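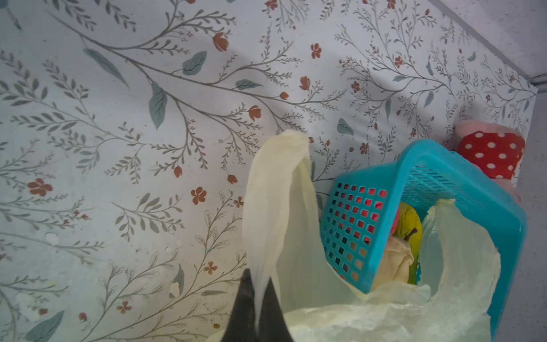
Heino Bite wrote under my earlier text on office scanners that I should stop testing machines which cost as much as a used car, and look at what a small office can buy. He has a translation bureau with two desks, and he wanted to know if one sheet-fed scanner can serve both of them without a person who understands networks. I took his question seriously, and the result is this review of the Nivmont Hanilico, a desktop document scanner which I have now used in my own work for the whole summer and a part of the autumn.

First I should say what kind of user I am. I keep the books for small firms, and most of the paper that comes to me is not nice paper. It is till receipts, delivery notes with a stamp on them, contracts that were folded to fit in a jacket, and bank letters. My old scanner was a flatbed with a feeder on the lid, and it did its job, but slowly, and the feeder took two sheets at once whenever the weather was damp. I bought the Hanilico from Semeniuk, an office supplier that delivers in my area, and I paid the normal price. The maker does not know that I am writing this.

Setting it up

The scanner comes with a power supply, a USB cable, a separate tray for the finished sheets and a leaflet. The leaflet has drawings and almost no words. The full manual must be downloaded, and I recommend doing it before anything else, as the leaflet does not mention that the driver should be installed before the cable is connected. I connected the cable first. Windows then found a driver of its own, which made the scanner visible but gave me only one side of each page. I removed it, restarted, installed the package from Nivmont and after this everything was in order.

The wireless connection took me longer. There is a small display on the front with four arrow keys, and the password for the network has to be entered with these keys, letter by letter. My password is long and has both small and capital letters. I made a mistake near the end and there was no way to go back one letter, so I had to begin again. This could be solved better. On the other hand, I have done it only this one time, and the scanner has kept the settings also after a power cut.

The paper path

Feeding is the part where cheap scanners usually disappoint me, and here I am mostly content. Ordinary office paper goes through without trouble, also when the sheets have been stapled before and the corners are a little torn. The side guides are firm and stay where I put them. Mixed sizes in one stack are possible if I put the wide sheets at the back and centre the small ones.

Till receipts are more difficult. A long receipt goes through well if it is flat. If it has been rolled up in a purse, the lower end likes to turn under the roller, and then the scanner stops and shows a message about a jam. The cover opens completely with one latch and the paper comes out in one piece, so it is not a disaster, but with a whole month of restaurant receipts it makes the work slow. I now put the receipts under a heavy folder in the evening and scan them in the morning. There is also a transparent carrier sheet for fragile papers, sold separately. I think it should be in the box.

Double feeding is detected by a sensor, and the sensor is strict. It stops for envelopes, for labels glued on a page, and for the small sticky notes that one of my clients loves. The display then offers to accept the page as it is, and one press is enough. I prefer a strict sensor to a sleepy one. In my kind of work a missing page is found many weeks later, and always by the tax office.

Image quality

For text I have no complaints. At the middle resolution the letters are sharp and the file stays small. Grey pencil notes remain readable, which was not so with my old machine. The automatic colour detection decides for each page if it should be black and white, grey or colour, and it is right in most cases. It goes wrong with pale blue stamps, which it sometimes takes for grey. When the stamp is important I set colour by hand.

Photographs are not what this scanner is made for. Skin looks a bit yellow and the dark parts lose detail. For a copy of a passport it is good enough, for a family album I would not use it.

After a few weeks a thin vertical line appeared on all the pages. I was worried, but it was only dust on the glass strip. There are two such strips, one for each side of the paper, and the upper one is easy to forget, because it sits in the cover. A soft dry cloth was sufficient. The manual asks for cleaning after a certain number of sheets, and the scanner has a counter that reminds you of it. The reminder can be postponed but not switched off – a good decision, in my opinion.

The software

The hardware comes with a program named Allemach, and this is where I have more to criticise. Allemach is able to do many things. It straightens pages, removes empty ones, reads the text so that the file can be searched, and gives names to the files by rules which the user defines. When these rules are ready, the daily work is very pleasant: I press one button on the scanner and the invoice lands in the correct folder with the correct name.

To make the rules, however, is a small course of study. The menu for profiles and the menu for destinations are in different places, and a change in one is not shown in the other until the program is closed and opened again. Some of the translated texts are strange. One button in my version says "Release the paper thought", and I still do not know with certainty what it does. I pressed it and nothing has changed that I can see. I am not a native speaker myself and I do not laugh at other people's mistakes, but a button should be understood.

The text recognition is good with printed text in English and German. With two languages on the same page it becomes weaker, and the characters with accents are lost now and then. For Heino, who works with such pages all day, this is perhaps the most important point in the review. I would advise him to use the scanner for the images and to leave the recognition to a separate program, if he has one already.

Empty page removal must be used with care. On the normal setting it threw away a page which had only a signature and a date. I have moved the slider to the lowest level, and since then it takes out only those pages that are really empty.

Two desks, one scanner

This was the question, so I have tried it with my office computer and a laptop. Both can have Allemach installed with the same licence. On the display you choose the computer to which the scan should go, and then the profile. It works, and no server is needed. But the computer must be switched on and the program must be running, otherwise the name is missing from the list. The scanner also can send directly to a shared folder. For two people in one room I would choose the shared folder, as it is the simpler way and does not depend on who has arrived first in the morning.

What does not work is to scan from both computers at the same moment. The second one receives a message that the device is busy, and it does not wait in a queue. You have to try again by yourself.

Noise, size and other small matters

The scanner is not silent. The rollers make a high sound when they start, and during a telephone call I would not scan a big stack. In standby I hear nothing. It wakes up fast when the cover is lifted. With the trays folded it needs little place on the desk, but the front tray must be pulled out fully, or the sheets fall on the floor in a wrong order. I have learned this with a contract that had no page numbers.

The power supply is a separate block with a rather short cable on the scanner side. The USB cable is short too, and mine did not reach the computer under the table, so I use the wireless connection also for this reason. Over the cable the pages arrive a little faster, though for normal letters I do not feel a difference.

Would I buy it again?

Yes, for office paper and for a desk or two. I would order the carrier sheet together with it, and I would keep a free afternoon for Allemach. Those who have mainly receipts should first ask the shop if they can bring a handful and try. At Semeniuk this was possible when I asked, with an appointment.

Update, 20 October 2020: A new version of Allemach is available. The profiles and the destinations are now updated without a restart of the program. The button with the paper thought is still there.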